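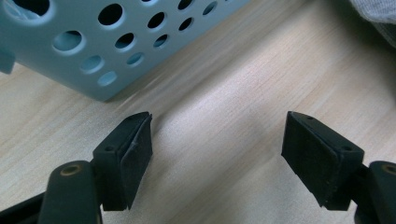
I've been putting off the sock question for years. My method is to dump everything on the bed, pair up what I feel like pairing, and shove the rest in a drawer until the drawer won't close. So when I heard that Silvan Nägeli gives an evening class on small laundry in Fadolden (population 1,531, and yes, people go!), I invited myself over. We ended up talking for most of an afternoon, and a good chunk of that was about baskets. He likes plastic ones, light blue if he can get it, with holes in the sides and nothing under them but a bare wooden table. "You want to see in without lifting anything out," he told me. "A drawer hides its problems. A basket with holes is a bit more open about them."

Before the class he spent 14 years at Rüegg, a laundry that did hotel sheets and, for one miserable stretch, the gym kit of a boarding school. "Sheets are easy, they're all the same animal," he said. "Socks are where people give up. I had colleagues who could fold a fitted sheet in their sleep and they'd walk out of the room if you handed them a bag of socks."

I asked him what most of us get wrong and he laughed before I'd finished the sentence. Apparently it's the pile. We make a mountain and then dig in it, picking up the same sock again and again. His way is to put a few on the table, flat, with space between them, and to let the basket hold only what has already been looked at.

"Flat is the whole thing," he said. "A bunched sock could be anything. Lay it down and you see the heel, the cuff, how long it is. Black ones especially. I won't match two black socks until I've had both of them flat."

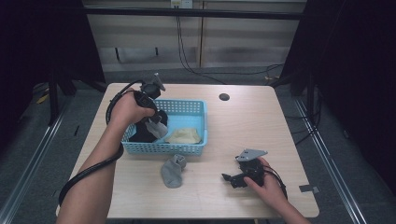
Stiko, No. 100, page 4

I wanted to know about color, since my own drawer is basically one long argument between black and almost black. Silvan starts with whatever is palest. A yellow sock next to a black one takes no thought at all, he said, so get it out of the way and save your eyes for the grays. He has strong feelings about gray. Light gray and dark gray should never share a corner of the basket, and he'd rather leave one lying on the table in front for a minute than guess.

And the singles? I was hoping for permission to throw mine out. "Give them until February," he said. "Whatever month it is, I say February. People find them behind things when they clean in winter."

He doesn't care for gadgets. A friend once gave him a Trilline, a rack with little clips for each pair, and he used it for a week before hanging dish towels on it. (They looked great, he says.) He does care about the height of the table, and he made me stand at mine with my elbows bent while he was on the phone with me a few days later. Mine is too low. I've put the basket on two cookbooks and my back already likes it better, though I still have eleven black socks and no idea.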